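Desk tidying, halls edition: where does everything go?

tarkell_11
Posted 2004-10-30

Right, I need some outside opinions. I've been in my room at Jirkberg since the start of term and the desk has slowly turned into a shelf. I do all my reading on the bed now and my neck is killing me. Budget is £12, no drilling, no sticky stuff on the walls (they charge you for the paint and they do check). What would you shift first?
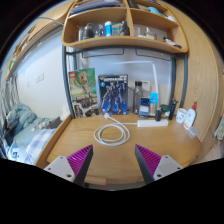
jivach
Reply 1

Cable first, no contest. You've got it coiled up bang in the middle, right where your notebook wants to be. Get one of those little clips that sits on the back edge and feed the connector end up through it. I got a pack for 45p on the market and they've lasted me since June.

And nice to see Groot! I've been eyeing up that Lego set for ages. Are you building him or is he staying in the box?

ninh_73
Reply 2

I'd leave the cable alone, it takes two seconds to push it aside. Boxes are the problem. Two big kits along the back wall and you lose all that depth. Top of the wardrobe, job done, and you'll have room to put a book down flat.

tarkell_11
Reply 3

Building him over the holidays, that's the plan anyway! The Gundam as well, although I've never done one and I've been told I need proper side cutters. I don't really want them on the wardrobe because I like looking at them. It's a pale wall and a wood desk, they're the only colour in the place.

jivach
Reply 4

Keep them out then. Ninh would have us all living in a cupboard. They're leaning flat against the wall, so they're hardly taking anything up. It's the little stuff by the lamp I'd go after, all those small boxes in front of the base. Shoebox, drawer, finished.

ninh_73
Reply 5

I would not have you living in a cupboard, I said the TOP of the wardrobe. But yes, agree about the small boxes. Is that toothpaste, the light blue one? If so it wants to be by the sink.

One more thing, get the power strip off the desktop. I had mine up there all last year and knocked a full mug over it. Tripped the whole corridor, 11 rooms, and I had to go round saying sorry in my dressing gown. You've got a water bottle on the same desk.

oldlamp
Reply 6

Disagree on the strip. Put it on the floor and you're crawling about under there every time you want to charge something, plus it fills up with fluff. Back of the desk is fine so long as the bottle has its cap screwed on. Move the bottle to the other end if you're worried. The lamp I wouldn't touch, that long arm bending over to the middle is just what you want for model building.

ninh_73
Reply 7

Caps come off when you drink, oldlamp.

tarkell_11
Reply 8

Ok so, had a go this evening. Small boxes are in the drawer, cable's hooked round the back with a bulldog clip (free, sorry jivach) and the bottle lives on the windowsill. Strip stays up for now, my lead won't reach the floor and still get to the laptop. Kits are staying put and I won't be taking questions. Anyone know if £12 gets me decent side cutters?

oldlamp
Reply 9

Easily. Try the model shop before you go online, they'll let you have a feel of them first.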